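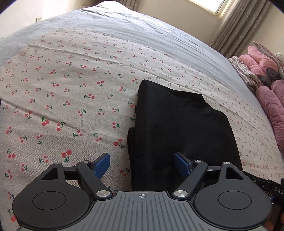
Last updated: Sep 14, 2024

Listgate pauses home folding sessions after finger linkage fault

WENHAM - Listgate has stopped all home sessions with its hand-held gripper while it checks a fault in the finger linkage. The pause covers all 35 grippers now out with home operators. No one has been hurt. One operator had a pinched thumb, no treatment needed.

What happened. During a folding session in Wenham the fingers stayed closed on a garment after the operator let go of the trigger. She did the right thing, put the tool down on the bed and called the support line. A second unit did the same two days later. Both are back at our workshop.

What we know so far. The fault is in the pivots where the finger arms meet the housing. On the two returned units a pivot had worked tight and the return spring could not open the fingers all the way. Lint looks like part of it. Both units had done a lot of bedding and knitwear. We do not yet know if the lint is the cause or just made a tight pivot worse.

Both units came from the Kramer build, which used a different pivot washer. Units from the earlier Lirneck build have not shown the fault, but they are included in the pause untill we are sure.

"Two out of 35 is too many for something people hold in their hand," said Marloes Verstraete, head of operations at Listgate. "We'd rather lose the sessions. Clothes can wait."

What operators should do:
Stop using the gripper, including for practice.
Do not oil the pivots. Do not take the caps off.
If the fingers are stuck on a garment, leave it in there and send both. We will replace the garment.
Keep hands out from between the fingertip pads, even with the tool switched off.
Return boxes go out Monday, postage paid.

Operators will be paid for sessions already booked, 264 in all. Nothing to fill in.

Recordings. The 1,418 folding recordings made before the fault was reported are being checked for slow or partial opening. 860 checked as of this morning. Any that show it will be be pulled from the training set and kept seperately for the fault review.

Next steps. New washers are on test now, along with a lint cover for the pivots. Sessions restart only when a full test run is clean. No date yet. A further update will be posted on this page before the end of September.

Press contact: Marloes Verstraete, Listgate, Wenham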